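Home Surfaces Help > Countertops and Tables

Etched rings on a marble table top, sealer did not prevent them 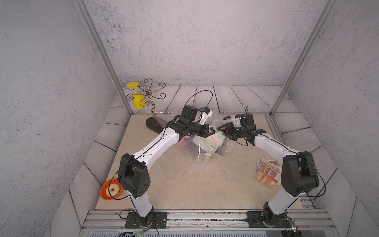 Details of the problem

Posted by k_makowska on Monday, March 19, 2018

I have a polished marble top, beige with cream and orange veining, bought as a remnant and cut to size by a local shop. The shop applied two coats of Burkano penetrating sealer before delivery. I applied a third coat in October, following the label: wipe on, wait fifteen minutes, buff off, leave overnight.

There are now 4 dull rings on the surface, each the diameter of a drinking glass. They look like water marks but do not come off with water, dish soap, or a dry microfiber cloth. The contents of the glasses were orange juice in at least two cases. The rings are visible only at a low angle with light from a window. Viewed straight down they are hard to find.

What I have tried so far:

Dish soap and warm water, no change.
Baking soda paste under plastic wrap for 24 hours, no change.
One more coat of the same sealer on one ring, no change.

The water drop test still passes. A drop left for twenty minutes beads up and leaves no dark spot, so the sealer appears to be working. If the sealer is working, why are there rings? Do I need a different sealer, or is this a job for a refinisher? The shop quoted me $262 to come out and repolish the whole top, and the remnant itself did not cost much more than that.

Kazimiera Makowska

gritline
Member, 1,135 posts

Your sealer is fine and it has nothing to do with the rings. Two separate things happen to marble and they get mixed up all the time.

A stain is foreign material that has soaked into the pores. It is usually darker than the stone. Sealer slows this down by filling the pores near the surface. Poultices such as your baking soda paste are meant for stains, and they work by drawing the material back out.

An etch is a chemical change in the stone itself. Marble is mostly calcium carbonate. Acid dissolves it. Orange juice, wine, vinegar, tomato, and many bathroom cleaners will all take the polish off within a few minutes. The spot looks lighter or duller than the rest. A penetrating sealer sits below the surface and leaves the polished face exposed, so it gives no real protection against acid. A poultice won't help because there is nothing in there to pull out.

Your rings are etches. The fix is mechanical: you have to bring the polish back.

First find out what you have. Clean the area with plain water and let it dry. Drag a fingernail slowly from good stone across a ring.

If you can't feel the edge, the etch is shallow. Marble polishing powder will usually take care of it.

If you can feel a step or a rough band, powder alone will leave a shiny dent. You need to hone with diamond pads first.

For a shallow etch:

1. Mask off an area a few inches bigger than the ring. Cover any wood or bare metal nearby.

2. Put a teaspoon of marble polishing powder on the ring. I use Vandetti, but any powder sold for calcite stone is the same general idea. Don't use granite powder.

3. Add water until it's like thin yogurt.

4. Rub with a damp white felt pad, firm pressure, small circles. By hand, plan on three to five minutes per ring. With a felt pad on a drill, keep the speed low and the pad flat, and stop after one minute to look.

5. Do not let the slurry dry. Add a few drops of water if it starts to drag.

6. Wipe up with a wet cloth, rinse twice, dry, and look at it from a low angle.

7. Repeat once or twice if it is better but not gone. If there is no change after three rounds, go to diamond pads.

Work out past the ring and ease off the pressure as you go so you don't get a bright circle with a hard border. Test on a corner first. Some remnants come with a factory shine that is partly resin or wax, and powder will change the look of it. On those you may end up doing the whole top to get it even.

For a deep etch, use hand pads, wet, 400 then 800 then 1500 then 3000, and finish with powder. Rinse completely between grits. One leftover 400 particle under the 3000 pad will put a scratch in it and you will be starting over. Veins can be softer or harder than the stone around them, so check them separately with your fingernail as you go.

The extra coat you put on that one ring needs to come off before you polish. Leftover sealer clogs the pad and smears. Acetone on a white cloth, window open, gloves on, then wait an hour. Reseal everything afterward, since the polishing removes a little of the treated layer.

TomAtTheLake
New member

Same thing happened on our vanity. I used car polish on it and it looked good for a month and then it went dull again. Maybe try that first, it's cheap. We just keep a tray on there now.

pawlak_stoneworks
Trade member

gritline's procedure is correct. Some additions from the shop side.

Car polish fills the etch with wax and oils. It wears off, and in the meantime it can yellow on a light stone. I would not use it on beige or cream. If it has already been used, strip it before doing anything else.

Confirm that the top is real marble before you buy powder. There is a lot of material with a marble pattern that is porcelain, laminate, or cast resin, and remnants get mislabeled. Put one drop of white vinegar on the underside or on an edge that doesn't show. Calcite stone will fizz slightly and leave a dull spot after two minutes. Porcelain will do nothing. Cast marble may dull a little, as it often has ground calcite in a polyester binder, but a hot needle on the underside will mark it and will not mark stone. Powder doesn't work on the resin types. They are buffed with a plastic compound, which is a different job.

On price, $262 for a site visit and a full repolish is fair for a small top. We charge $166 if the customer brings the piece in and it fits on our bench. If yours lifts off its base, ask your shop whether they have a bench rate. Carry it on edge, never flat. A thin slab carried flat can crack along a vein.

If you expect more juice and wine on it, consider having it honed instead of polished. A honed surface still etches, but the etch shows much less because there is no gloss to lose. There are also film coatings, Vetus being the one we see most, which do block acid. They scratch, they have to be reapplied by someone trained in it, and they look slightly plastic from a low angle. We install them mostly on bars.

k_makowska

Fingernail test done. Three of the rings are smooth. The fourth, which is the one that got the extra coat of sealer, has an edge I can just feel on one side. Vinegar on the underside fizzed. I have ordered the powder and a set of hand pads and will start with the smooth ones.

Is 1500 to powder acceptable if I can't get a 3000 pad locally?

gritline
Member

Yes, it just takes longer with the powder. Don't skip the 800.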